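Garment Care and Room Reset – Unit 6 handout
Zarier Housekeeping Course, notes for the August group

Bring this to the practical. Read part 1 before you come, we wont have time to go over it.

1. Dark clothes
Black shows everything – lint, dust, hand cream, deodorant. Check it in good light. Hold the piece up and let it hang before deciding how to fold. Look for: creases that will need steam, fasteners left half done up, straps or bands twisted on themselves. 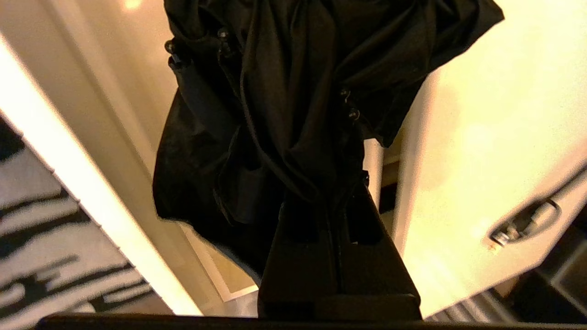

Fig. 1. Black fabric gathered into folds, small dark fasteners.

Snaps and rivets: never iron over the heads. Press up to them, from the back if you can. Steam first, then hang, then fold. Metal ones mark a shiny fabric if stacked face to face, so tissue between.
Care label missing? Treat as cool wash, inside out. Write it in the Hollenstein book (page 66, the table at the back).

2. Surfaces
Low cabinets collect things. Work left to right, back to front.
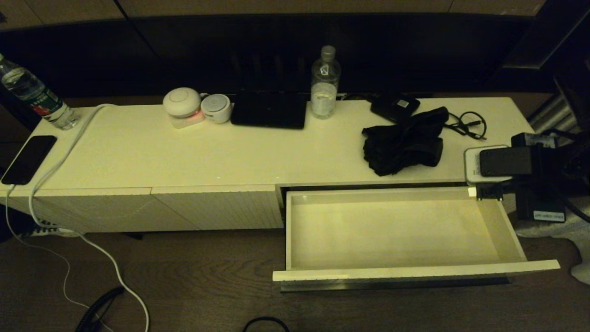
Bottles off first, before any cloth goes near the top. Then phones and tablets, lifted not slid. Leave chargers plugged in unless the guest has asked. Cables – coil loosely, no tight bends, keep them off the floor where people walk. Dry cloth round anything with a light on it, damp cloth only for the bare top.
Dont move personal items to another room. Same surface, same side.

For next time: finish the Erus worksheet, both sides, and bring a dark garment with at least one fastener.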